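Übersicht Archiv Themen Verfasser Datum Anmelden Hilfe

Betreff: Re: [Greifer-Liste] Vorführung bei Uchida, wer war da?
Datum: 30. Mai 2020

Hallo in die Runde,

ich antworte mal gesammelt, nachdem mir schon mehrere privat geschrieben haben, ich sei doch dabei gewesen und solle mich nicht so zieren.

> Am Tag der offenen Tür bei Uchida in Brarkthorpe soll die neue
> Steuerung aus dem Projekt Tresotwood gelaufen sein. Unsereins
> konnte nicht hin. Hat jemand gesehen, ob das Ding wirklich ohne
> festes Raster greift, oder steht wieder einer mit dem Finger am
> Not-Aus und lächelt? Mich interessiert vor allem der Ablauf am
> Tisch, weniger das Buffet.
>
> Und taugt die Handkamera etwas, oder ist das wieder nur
> Dekoration am Greifer?

Zum Buffet also nichts, obwohl es dazu mehr zu sagen gäbe. Es gab eine Suppe, die länger anstand als wir.

Die Begrüßung durch die Geschäftsleitung dauerte so lange, wie solche Begrüßungen dauern. Das Wort »Zukunft« kam oft vor, das Wort »Zykluszeit« kein einziges Mal. Danach durften wir in Gruppen in den Versuchsraum, ich in der zweiten. Vorgeführt hat Tatsuya Yokoyama, der die Steuerung offenbar größtenteils selbst geschrieben hat und das angenehm wenig raushängen ließ. Auf die erste Frage aus dem Publikum (»Kann der auch Kaffee?«) hat er schlicht mit nein geantwortet. Von da an hatte er meine Sympathie.

Zum Aufbau: ein Arm, ein Zweifingergreifer, die Kamera direkt am Handgelenk. Keine Vorrichtung, keine Schablone. Die Teile werden von Hand auf den Tisch gelegt, und zwar von den Besuchern, was natürlich sofort ausartet. Ein Herr von Ellar hat die Sachen mit einer Hingabe verschoben, als ginge es um eine Wette. Eigens markierte Positionen gibt es laut Yokoyama nicht, die Software bekommt nur gesagt, welches Teil dran ist.

Zwei Bilder aus der Handkamera habe ich bekommen und darf sie hier weitergeben:
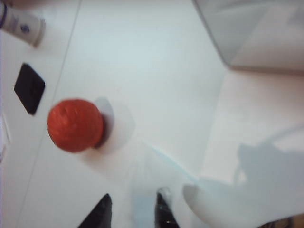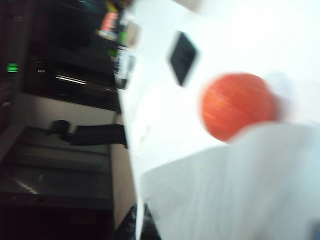

Handkamera im Versuchsraum, beide Male mit dem runden orangeroten Teil und dem schwarzen Quadrat auf dem weißen Tisch.

Womit die Frage nach der Kamera zur Hälfte beantwortet wäre. Dekoration ist sie nicht, die Steuerung lebt davon. Aber wer scharfe Bilder erwartet, sollte sich das zweite noch einmal ansehen. Yokoyama meinte, während der Fahrt sei ihm die Schärfe ziemlich gleichgültig, er brauche Farbe und ungefähre Lage, genauer werde erst kurz vor dem Zugreifen gerechnet. Ich gebe das so weiter. Beim knalligen Orangerot leuchtet es mir ein. Wie das mit einem grauen Gussteil auf grauem Blech geht, hätte ich gern gesehen, dafür war »heute leider nichts Passendes vorbereitet«. Wir kennen den Satz alle. Die meisten von uns haben ihn selbst schon gesagt.

Interessant fand ich im ersten Bild auch den Schatten des Arms unten rechts. Bei unserer alten Anlage hätte die Erkennung den mit Begeisterung für ein Werkstück gehalten. Ich habe danach gefragt, und die Antwort war, man habe im April eine ganze Weile nur an Schatten gearbeitet. Details wollte er keine nennen, das komme in den Bericht.

Zahlen, weil sonst doch wieder jemand fragt: Auf dem Plakat an der Tür standen 92 erfolgreiche Griffe bei 100 Versuchen. Ob das mit denselben Teilen war, mit anderen oder mit besonders gutwilligen, stand nicht dabei. In unserer Gruppe gab es fünf Anläufe, zwei davon gingen daneben. Das ist statistisch wertlos, hat die Stimmung im Raum aber sehr gehoben. Bei den Fehlgriffen fuhr der Arm ein Stück zurück und probierte es von selbst noch einmal, was ich ehrlicher fand als jede Folie des Vormittags.

Zum Not-Aus: Ja, es stand einer daneben. Nein, gelächelt hat er nicht. Er hat die ganze Zeit auf den Herrn von Ellar geschaut.

Meine Einschätzung, falls jemand deswegen Reisekosten beantragen will: Das freie Greifen funktioniert so weit, dass man darüber reden kann. Für eine Linie würde ich es noch nicht bestellen. Unklar bleiben mir Taktzeit, Verhalten bei wechselndem Licht und die Frage, was bei zwei gleichfarbigen Teilen passiert. Wer den Bericht vor mir in die Finger bekommt, möge ihn bitte herumschicken, und zwar als Anhang. Der letzte Link auf den Server von Uchida hat bei mir nur nach einem Kennwort gefragt.

Grüße
R.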